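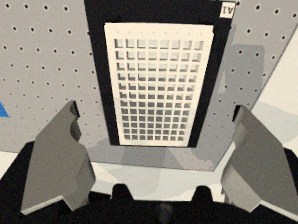
Home Forums Flooring Search Log in

Chequered hall floor: straight or diagonal?
Posted December 2, 2018 by Orla Brennan

I've finally got the go-ahead for a black and white floor in our hall and I'm ridiculously excited. I've wanted one since I was small and used to hop down my gran's passage on the black ones only. The old carpet is up, the boards are sound, and I've been drawing grids on the back of every envelope in the house.

The question is which way to lay them. My husband wants them square to the walls. I want them on the diagonal, because every hall I've ever loved had them that way. The hall is long and narrow and none of the walls are parallel (old terrace, naturally). I'm looking at the Camard marble-effect porcelain or the Vumier, which has a softer white. Any thoughts?

tilehound
Diagonal, every time! Square tiles laid straight in a wonky hall show up every bit of wonk. You get a full tile at the front door and a sad little sliver by the kitchen. On the diagonal the edges are all cuts anyway, so your eye lets it go. Find your centre line, snap a chalk line at 45 degrees to it and dry lay the whole lot before you open the adhesive.

Ultan McGrath
Going to disagree with tilehound here, in a friendly way. In a narrow hall the diagonal can look very busy, and you'll buy a lot more tile. Allow 10% extra for straight and a good bit over that for diagonal. I did ours straight with a plain black border round the outside and the border soaks up all the crookedness. Lovely job, still pleased with it every morning.

mossy_step
The border is a great shout but you can have it with diagonal as well. That's how the Victorians did a lot of them.

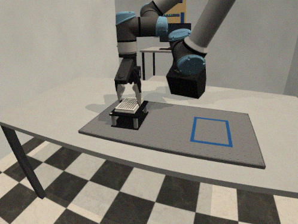

Black and off-white on the diagonal, with faint veining.

mossy_step
Meant to say, look at the white in that one. Off-white is so much kinder than bright white, and a bit of veining hides a multitude of muddy paw prints. For that reason I'd go Vumier over Camard.

Orla Brennan
Oh that is exactly the look!! Showed it to himself and he went quiet, so I think he's wavering. Ultan, did you do the cutting by hand or with a wet saw?

Ultan McGrath
Wet saw, hired a Stöcker for the weekend. Score-and-snap is fine on straight cuts but you'll be doing triangles and the points ping off. I'll admit it does look well with the veining. I'd still go straight in a narrow hall.

tilehound
Hire the saw, yes. And use 2 mm spacers, no bigger, or the grout lines take over. Mid grey grout. White grout in a hall is heartbreak.

kettleandnails
Can't agree on grey. I used the Citodov charcoal on mine and it makes the black run together beautifully. You do have to wash it off quickly though, it left a haze on my whites that took three goes to shift.

tilehound
Which is my argument for grey!

Orla Brennan
Grey it is, sorry kettle. Ordering samples of both whites tonight. Does anyone know if the boards need ply over them first or can I go straight to backer board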